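판화 에디션과 복제화, 무엇을 사고 있는지 알고 사기
발표자 노트 (목요일 저녁 강연용, 발표 Nurhan Canpolat)

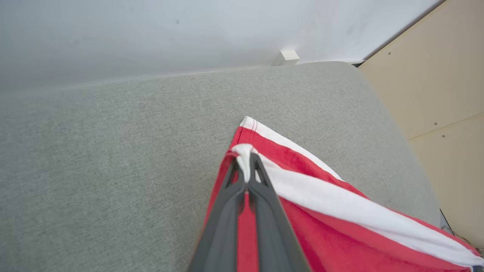
시작하기 전에 휴대폰 무음 부탁드리고, 질문은 중간에 하셔도 됩니다. 자료는 출력해서 입구 쪽에 두었습니다. 슬라이드 글씨가 작으니 뒷자리 분들은 출력물을 보시는 편이 낫습니다.

슬라이드 1. 오늘 할 이야기

벽에 걸 그림을 사려는 분들을 위한 강연입니다. 투자 이야기는 하지 않습니다. 가격이 오를지 묻는 질문에는 답을 드릴 수 없습니다.
앞부분은 용어, 뒷부분은 액자와 보관입니다. 용어가 길어지면 액자 쪽을 줄입니다.

슬라이드 2. 원본 판화와 복제화

가장 많이 섞여 쓰이는 두 단어입니다.
원본 판화는 작가가 처음부터 판을 염두에 두고 만든 것입니다. 목판, 동판, 석판, 실크스크린이 여기 들어갑니다. 찍혀 나온 종이 한 장 한 장이 작품입니다.
복제화는 이미 있는 그림을 촬영하거나 스캔해서 인쇄한 것입니다. 품질이 좋은 것도 많습니다. 다만 가격표 옆에 "판화"라고만 적혀 있으면 어느 쪽인지 물어보셔야 합니다.
(오프셋 인쇄물을 돌려 보게 한다. 확대경 2개 같이 돌릴 것. 망점이 보이는지 직접 확인하게 한다.)
망점이 규칙적으로 보이면 오프셋입니다. 잉크젯은 점이 불규칙하게 흩어져 있습니다. 실크스크린은 색면이 평평하고 경계에 잉크 두께가 느껴집니다.

슬라이드 3. 지클레라는 말

안료 잉크를 쓴 고급 잉크젯 출력입니다. 프랑스어라서 특별한 기법처럼 들리는데 출력 방식의 이름입니다.
확인할 것은 잉크가 안료인지 염료인지, 종이가 중성지인지, 누가 출력 색을 승인했는지입니다. 작가가 살아 있다면 작가가 교정쇄를 봤는지 물어보세요. 판매자가 모르면 모른다고 적어 달라고 하시면 됩니다.

슬라이드 4. 번호 읽는 법

왼쪽 숫자는 그 장의 번호, 오른쪽 숫자는 전체 수량입니다. 앞 번호가 더 좋다는 말을 자주 듣는데, 요즘 기법에서는 차이가 거의 없습니다. 드라이포인트처럼 판이 빨리 닳는 기법은 예외입니다.
A.P.는 작가 보관용입니다. 전체 수량 밖에 있는 것이니 몇 장인지도 물어보세요.
예로 드는 것은 Plodance 카탈로그의 겨울 풍경 복제화입니다. 종이 에디션이 3,000장이고, 캔버스 에디션이 따로 있고, 크기도 두 가지입니다. 카탈로그 앞면에는 "한정판"이라고만 나옵니다. 수량은 뒷면 하단에 있습니다.
3,000장도 한정판은 맞습니다. 사는 사람이 그 숫자를 알고 사면 문제가 없습니다.
(여기서 질문이 많이 나온다. 오래 끌지 말고 뒤로 넘길 것.)

슬라이드 5. 캔버스에 인쇄한 그림

캔버스 출력 위에 투명 젤로 붓자국을 얹은 제품이 있습니다. 비스듬히 보면 붓자국 방향이 그림 내용과 안 맞을 때가 있습니다. 하늘 부분을 보면 제일 쉽습니다.
"손으로 마감"이라는 표시는 범위가 넓습니다. 작가가 했는지, 공방 직원이 했는지, 어느 부분에 했는지 보증서에 나와야 합니다.
틀에 메우면서 옆면으로 그림이 접혀 들어가기도 합니다. 주문 전에 보이는 면의 치수를 받아 두세요.

슬라이드 6. 보증서

있어야 할 항목: 작가 이름, 제목, 제작 연도, 기법, 종이나 캔버스 종류, 치수, 에디션 수량, 발행처.
서명은 연필로 직접 쓴 것과 판 안에 들어가 같이 인쇄된 것이 있습니다. 확대경으로 보면 구분됩니다. 연필은 종이 결에 걸려 끊겨 보이고 빛을 받으면 번들거립니다.
Mujić 화랑에서 빌려 온 보증서를 보여 드립니다. 항목이 다 차 있고 발행처 연락처까지 있습니다. 개인 정보는 가렸습니다.
보증서가 그림 뒤에 붙어 있으면 떼지 말고 사진을 찍어 두세요. 액자집에서 뒤판을 갈 때 같이 버리는 일이 실제로 있습니다.

슬라이드 7. 온라인 할인 판매

정가에 줄을 긋고 할인가를 적어 둔 곳이 많습니다. 그 정가로 팔린 적이 있는지 저희는 알 수 없습니다. 같은 그림, 같은 크기, 같은 재질로 다른 곳 가격을 2군데 더 찾아보시면 대강 감이 옵니다.
제목이 같아도 크기가 다르면 다른 제품입니다. 포스터와 에디션이 같은 페이지에 섞여 있는 경우도 확인하세요.
반품 조건은 결제 전에 저장해 둡니다. 말아서 보내는지 평평하게 보내는지도 물어봅니다. 두꺼운 면지는 심하게 말면 표면이 갈라집니다.

슬라이드 8. 액자

매트는 무산성으로, 그림이 유리에 직접 닿지 않게 합니다. 닿아 있으면 습기로 표면이 붙습니다.
테이프는 일반 투명 테이프와 마스킹 테이프 모두 안 됩니다. 풀을 쓰는 한지 경첩으로 위쪽 2곳만 고정합니다. 아래는 종이가 늘고 줄도록 둡니다.
여백을 잘라서 액자에 맞추자는 제안은 거절하세요. 번호와 서명이 여백에 있습니다.
자외선 차단 유리는 제가 쓰는 액자집 기준으로 Solex 제품과 일반 유리 중에 고를 수 있습니다. 차단 유리를 써도 직사광선 자리는 피해야 합니다.

슬라이드 9. 걸 자리와 보관

욕실 앞 벽, 가스레인지 맞은편, 난방기 바로 위는 빼고 생각하세요. 외벽 안쪽은 결로가 생기는지 겨울을 한 번 보고 정하는 것이 좋습니다.
걸지 않을 그림은 중성지 사이에 끼워 눕혀 둡니다. 지관에 오래 넣어 둔 것은 억지로 펴지 말고 종이 작품을 다루는 분께 맡기세요.
유리를 닦을 때는 세정제를 천에 묻혀서 닦습니다. 유리에 바로 뿌리면 액자 틈으로 흘러 들어갑니다. 아크릴에는 암모니아 성분을 쓰지 않습니다.

슬라이드 10. 질문

시간이 남으면 가져오신 그림을 같이 봅니다. 감정은 아니고 기법이 무엇인지 정도만 말씀드립니다. 액자 뒤판은 이 자리에서 열지 않습니다.
다음 강연은 6월이고 주제는 목판화입니다. 장소는 Rultotel 2층 세미나실, 신청은 출력물 마지막 장에 적힌 곳으로 하시면 됩니다.
(끝나고 확대경 회수. 보증서는 봉투에 넣어 바로 챙길 것.)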